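Zultow Match Archive — Club Edition
Section 7: Entering Past Seasons and Publishing a Player Record
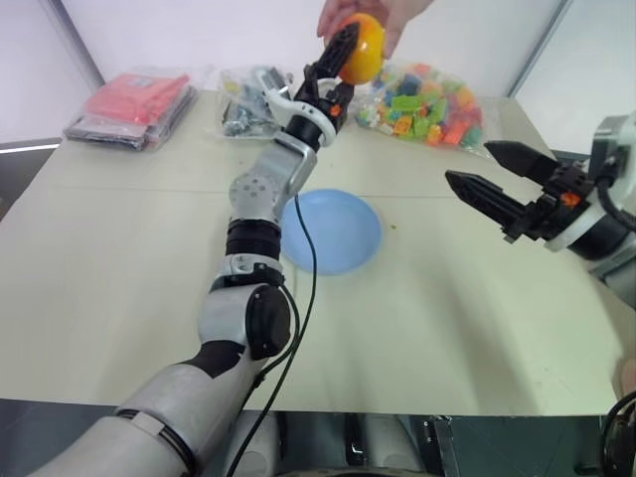 7.1 Before you start

This section covers the entry of historical match data by hand. To bring in data from a spreadsheet, see Section 8. To record a match as it is being played, see Section 4.

You need:

An account with the Editor or Owner role. Accounts with the Reader role can open the season screens but the Save button stays gray.
The club's own match books, programs or league handbooks for the seasons you plan to enter.
A completed club profile (Section 3). Seasons cannot be added to a profile that has no founding year.

Note: The Club Edition holds up to 3360 matches. Friendlies count toward this limit. Abandoned matches do not, unless they are marked "Result stands."

7.2 Creating a season

1. Open Archive, then Seasons, then New Season.

2. Type the starting year. The end year fills in by itself. For a league that plays inside one calendar year, clear the Split Year box first.

3. Choose the competition. If the league changed its name during the period you are entering, choose the name it used in that season. Do not rename the existing competition — this changes the name in every season that uses it.

4. Set the points system. The default is three points for a win. Older seasons often used two. The setting cannot be changed once a league table has been locked.

5. Select Save.

The season appears in the list with the status Open.

7.3 Adding matches

1. Open the season and select Add Match.

2. Enter the date, the opponent and the venue. If only the month is known, type the month and leave the day blank. A match entered as "June" is sorted after all dated matches in the same month.

3. Enter the score, home side first. Do not include goals from a penalty shootout. These go in the separate Shootout field.

4. Enter the attendance. Leave the field empty if the figure is unknown. A zero is read as a match played behind closed doors and lowers the season average.

5. Under Source, name the book or paper the data came from. One line is enough: "Match book 2, page 14."

6. Select Save and Next to go straight to a blank match form, or Save to return to the season.

Caution: Save and Next carries the date, competition and source over to the new form. Check the date each time.

If two sources disagree on an attendance, enter the figure from the club's own book and put the other in Notes. In the sample data supplied with the program, the cup match between Stokia and Celter is entered this way: 1509 in the Attendance field, 868 in Notes. Only the Attendance field is used in totals.

7.4 Lineups and appearances

An appearance is created when a player is added to a lineup. It cannot be typed directly into the player record.

1. Open the match and select Lineup.

2. Start typing the player's last name. Names already in the archive are offered after the second letter. Pick from the list where you can.

3. If the player is new, select Create Player and enter at least a last name. A first initial can be replaced with a full name later without loss of data.

4. Enter substitutes on the lower half of the form. Fill in the minute each one came on. An unused substitute is left without a minute and is not given an appearance.

5. Add goals, cards and own goals on the Events tab. An own goal is listed under the player who scored it and counted for the other side.

Note: Names with accented letters are stored as typed. A search for "Parn" also finds Pärn, but the sort order depends on the language chosen in Preferences. With English selected, ä is sorted as a.

7.5 Merging duplicate players

Duplicates arise when one source gives a full name and another gives only an initial. The sample data contains a pair for practice: "N. Arain" and "Naheed Arain."

1. Go to Archive, then Players, then Find Duplicates.

2. Select the two records. The record selected first is kept.

3. Compare the date of birth, position and playing years in the two columns. Where a field differs, click the value to keep.

4. Select Merge.

Caution: A merge cannot be undone after the program is closed. Make a backup (Section 11) before merging more than a few records.

If both records appear in the same lineup, the merge is refused and the message "Conflict in lineup" is shown. Open the match listed in the message, correct the lineup, and repeat from step 1. Two players with the same name, such as a father and son, should be told apart with the Suffix field.

7.6 Locking a season

Locking fixes the final league table and allows the season to be published.

1. Open the season and select Check. The program lists matches with no score, lineups with fewer than eleven starters, and goals that do not add up to the score.

2. Correct each item or mark it Accept. Accepted items are shown with a dagger in the published record.

3. Select Lock. Only an Owner can unlock a season afterward.

A check of a season with full lineups can take over 7 minutes on an older computer. The progress bar may stand still during the goals check. Do not close the window.

7.7 Publishing a player record

1. Open the player and select Publish.

2. Choose Short or Full. Short gives appearances and goals by season. Full adds a line for every match.

3. Choose whether to include matches for other clubs. These are printed in italics and left out of the career total.

4. Type the name of the compiler if one is to be printed. The entry for Arsalan Bugti in the sample data has this field filled in and can be used to check the page layout.

5. Select Preview, then Export.

Exported records take their figures from locked seasons only. If a player's total is lower than expected, look for a season still marked Open. After locking it, export the record again — files exported earlier are not updated.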